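Home | Articles | Topics | Random page | Log in

Grasp planning (bin picking)

Grasp planning is the piece of software that decides where a robot's fingers should go before the arm moves. I've been editing this entry on and off since January, so forgive the patchwork – I mostly know the subject through Wodex, the open planner I help maintain with Luana Andrade.

A planner sits between perception and control. Perception hands over a depth map or a point cloud, the planner comes up with a pile of candidate grasps and scores them, and control turns the winner into a path for the joints. Wodex keeps the best 12 candidates and throws out any where the wrist or the hoses would hit a bin wall (walls cause way more trouble than people expect!).

Scoring

Older planners, such as Meireles, matched each object to a stored 3D model. That's great for identical parts and pretty hopeless for cloth, which never has the same shape twice. Newer ones skip the model and rate the local shape under the fingers. Washington Leite wrote the scoring term we use for soft things, and it has 17 settings, of which I understand almost 5.

Mixed bins are the fun case. A bottle lying on its side wants a grasp across its narrow width, a crumpled cloth can be pinched at a peak, and something small up against a wall may leave no room for a finger at all. Some planners, Novero for one, add a push move to slide that item out into the open first.

Calibration

If the camera and the arm disagree by 4 millimeters, good scores won't save you. Clamp the bin down, then calibrate, and do it again if anybody bumps the table. The Grerkgate plugin runs this check at startup.

See also: motion planning, hand-eye calibration, point cloud

We use cookies to remember your settings. Accept | Manage
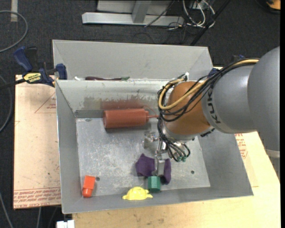

A KUKA arm reaching into a metal bin of mixed objects, with a gripper finger pointing down in front of a purple cloth.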